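Grukitz bed

A Grukitz bed is a raised vegetable bed filled in layers with coarse woody matter at the bottom and finer soil at the top. It is used mainly on heavy or badly drained ground.

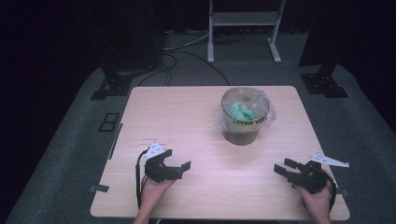 Italo Lo Presti held that the method should be judged by its third season, when the lower layers have begun to break down, and that growers who gave it up after one poor crop of carrots had not tried it at all. His view is often repeated in gardening handbooks, although results on sandy soils have been less even.

Origin of the name

The name comes from the Grukitz allotments at Surwood, where beds of this kind were first laid out in a regular pattern. Similar beds were in use earlier at Tiltarar under the name of "stick beds", and the two terms are still used side by side. The Ferri bed, which has sloping sides and no frame, is usually treated as a separate form.

Construction

The ground is cleared of perennial weeds and loosened with a fork, but the soil is not turned. A layer of branches and thick stems, 300 mm deep, is laid directly on the surface and trodden down. This is covered with upturned turf, then with leaves or half-rotted compost, and lastly with sieved topsoil. The finished bed stands 900 mm wide, so that the middle can be reached from either side. Paths between beds are commonly covered with wood chip.

Filling is normally carried out in October, which allows the bed to settle over winter. Sinking is greatest in the first year, and the surface is topped up with compost before spring sowing.

Planting

Courgettes, squashes and cabbages are recommended for the first two seasons. Fresh woody matter takes up nitrogen as it decays, and leafy crops may turn yellow unless they are fed. Root crops are generally left until the filling has become firm and crumbly. Beans and peas may be grown at any stage.

Present use

A survey of the Surwood site completed on 19 May 2022 recorded 79 beds in cultivation, most of them rebuilt at least once. Framed beds outnumbered unframed ones.

See also: Composting; Drainage; No-dig gardening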